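Subject: Re: [skolby-water] Pump house power bill and the November shutdown
From: Ola
To: skolby-water list

On a November evening the Duangkaew lane end wrote:

> Our bill went up again and the pressure still drops after 6 p.m.
> Is the new pump running all night or not? And is the shutdown
> still on? We have animals to water and need to plan for it.

Taking these in order.

The pump doesn't run all night. It fills the upper tank until the float switch trips, then it rests until the level falls. In a dry month that means more starts, and the starts are what push up the demand part of the bill. The energy part has hardly moved. I went through the last statement line by line and the demand charge is where the increase sits.

The evening pressure is a separate matter. The lane end is fed by the old narrow line, and when everyone draws at supper time the far houses get what is left. A bigger pump won't fix that. Replacing the pipe would, and the quote from Botemora for that stretch is still good through the end of the winter.

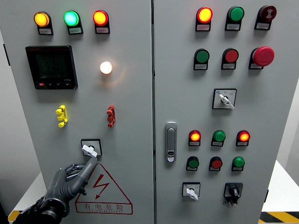

Duangkaew lane end again: I can live with low pressure for an hour, but I'd like to see the pipe quote before anyone asks us to pay for it. Last time we voted on a number and the trench cost extra.

Fair enough. The quote covers pipe, fittings and trench, with road repair listed on its own line. I'll put the whole thing on the list page so everyone can read it. More than 100 feet of the line runs under the gravel road, and that is where the extra came from last time – the first quote left it out.

The shutdown is still on. Water goes off at 9 a.m. and should be back by mid-afternoon. We are changing the check valve and cleaning the upper tank, and both jobs need the line drained. If you keep animals, fill your troughs the evening before. The 3000 gallon tank at the lower road will stay open for anyone with a trailer. Bring your own hose, as the one there leaks at the coupling.
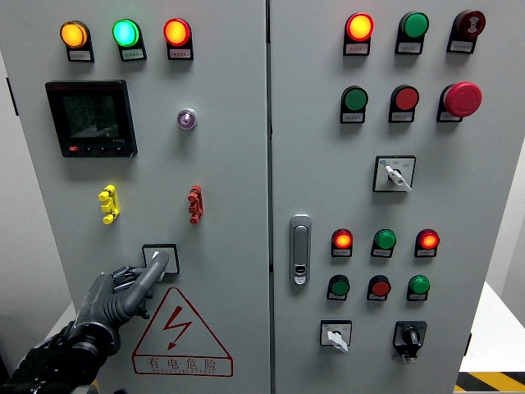
Do we need to boil water afterward? Run the cold tap for 20 minutes first, then boil anything you drink or cook with until the test result is posted.

It may come out cloudy at first. Leave the water heater off until it clears, and clean the screens on your faucets if the flow seems weak.

Meter readings are due before the shutdown, please. Send them to me or drop a note in the box at the Skolby road gate.

Ola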